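How to clean and check a computer mouse

By Vaughan Rakena
Aug 29, 2026

A mouse gets handled more than anything else on a desk and is cleaned less than most of it. Skin oil, crumbs and dust build up on the buttons and around the wheel, and after a while the pointer starts to drag or the wheel skips lines. Most of this can be put right with things you already have in the office. Allow five minutes per mouse, plus drying time.

What you need

A soft lint-free cloth
Cotton buds
Wooden cocktail sticks
Isopropyl alcohol (70 per cent is fine)
A small soft brush, such as an old toothbrush

Do not use kitchen spray, bleach or nail varnish remover. They can cloud or soften the plastic.

Step 1. Switch off

Turn the mouse off with the switch underneath and take the batteries out if it has them. If it has a cable, unplug it at the computer end. Check the battery contacts while the cover is off. A white or green crust means a cell has leaked, and the contacts need wiping with a cotton bud and a little alcohol before new batteries go in.

Step 2. Clear the seams

Start on the top. On an ordinary office mouse there is a thin seam running back from the scroll wheel between the two buttons, and dirt packs into it. A dark matte mouse hides this well, so tilt it towards a window or a lamp before deciding it is clean. Run a cocktail stick along the seam with very light pressure and lift the dirt out. Do not push it inwards. Then do the joins down each side, where the thumb and little finger rest.

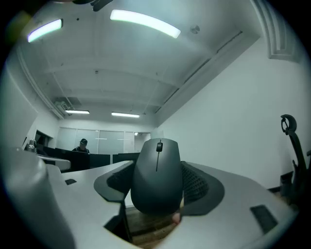 Step 3. Clean the scroll wheel

Hold the mouse upside down so that loose bits fall out. Brush across the wheel, turn it a little, and brush again until you have been all the way round. If the wheel has a ribbed rubber tyre, go between the ribs with a barely damp cotton bud. Three buds is usually enough.

If the wheel still skips afterwards, there may be hair wound round the axle. That means opening the case, and on a cheap mouse it is rarely worth the trouble.

Step 4. Wipe the body

Dampen the cloth with alcohol. It should not drip. Wipe the buttons, the back and the sides, finishing with the places your fingers touch. Leave the mouse on its back for a few minutes to dry.

If you are doing a whole row of desks, collect the mice first and put a sticky label on each with the desk number. We did ours in June and skipped the labels, and two people at Hekham spent the next morning with each other's mouse, wondering why the pointer was moving on the wrong screen. It is also a good moment to wipe the keyboards and the lower edge of each monitor, where people put their thumbs when they adjust the angle.
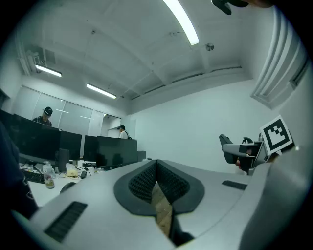 Wireless mice with a separate receiver need more care, as the receivers look alike once they are out. Leave each one plugged into its own computer unless you have a reason to move it.

Step 5. Clean the feet and the sensor

Turn the mouse over. The feet are the smooth pads on the base, and a ring of grey dirt often forms round them. Scrape it off with the edge of a cocktail stick, then wipe the pads. For the sensor, use a dry cotton bud and turn it gently in the opening. No liquid here.

Step 6. Test the tracking

Put the batteries back, switch on and try the mouse on the desk. If the pointer jumps, try a different surface before blaming the mouse. Glossy white desktops and glass are poor for many optical sensors. A wood-grain floor or a sheet of plain paper makes a quick comparison. If it tracks properly there, buy a mat. 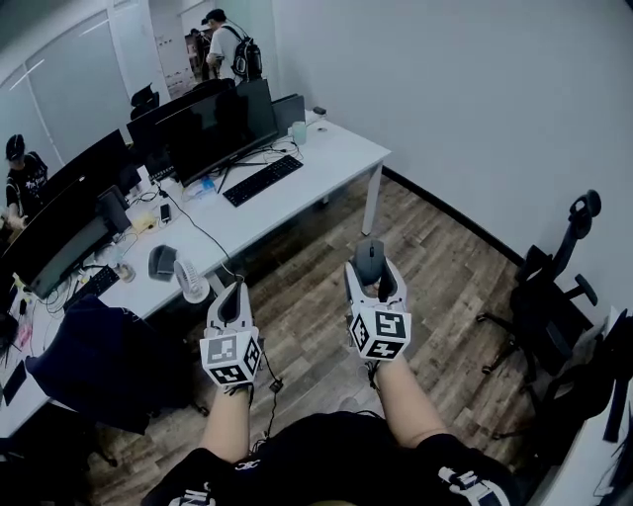 Step 7. Check the clicks

Open a text document. Click once in several places, then double-click a few words. If single clicks register as doubles, the switch is worn and cleaning will not help. Scroll slowly down a long page and back up, watching for jumps.

How often

Once every 3 months suits most desks. Shared desks should be wiped between users.

Related guides

Cleaning a keyboard without removing the keys
Tidying cables under a desk
Orkel desk mats: sizes and care
Descaling the Moltura coffee machine

Contact | Copyright Toprak Office Care | Back to top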